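[canum-users] Re: Canum gripper faults on release over lined bins

Ikhsan Santoso wrote:
> We are getting fault 228 (finger position mismatch) on the release
> step, only when the target is a round bin with a plastic liner. It
> runs clean with the liner out. I swapped the left finger and re-zeroed
> twice, no change. Is the threshold too tight, or do I have a bad
> encoder? Stuart says Horrocks had the same thing in October and just
> raised the limit.

Don't raise the limit. Horrocks did, and they ended up dragging a bin off the table, because 228 was the only thing stopping the arm while a fold of liner was wedged between the finger and its slide. With the limit up, the controller saw a small mismatch, accepted it and went on to the retract move.

I doubt your encoder is bad. An encoder fault shows up with the liner out too. Check the log for these:

- commanded opening vs. measured opening in the last 1000 samples before the fault. If the two track each other and then part only near full open, something is in the slide.
- motor current over the same stretch. Ours climbed by about 35 percent before the stop.
- which finger lags. Ours was always the one inside the rim.

What we changed at Cesia:

Release height went up so the finger tips stay above the liner. The part drops a little farther, and for light cylinders we have seen no damage. Opening speed is down to half for the release step only. After release the controller now waits, reads both finger positions and holds if they disagree. It does not retry. The old script retried 2 times, and each retry pulled more plastic in.

If it does trip, hit the stop and take power off the gripper before you reach in to free the bag. Nadine had the fingers move on her when the fault cleared with power still on. No injury, but I would treat that as a separate report and I have asked Keith to open one.

Still not settled: whether folding the liner over the outside of the rim is enough by itself. We have been running it that way with the old release height put back, and I will post the logs when there are enough cycles to say anything.

Wayne Lambert
Cesia
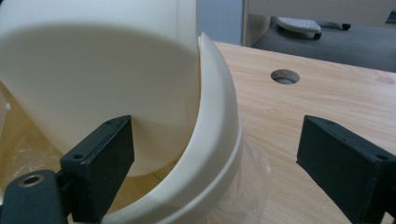
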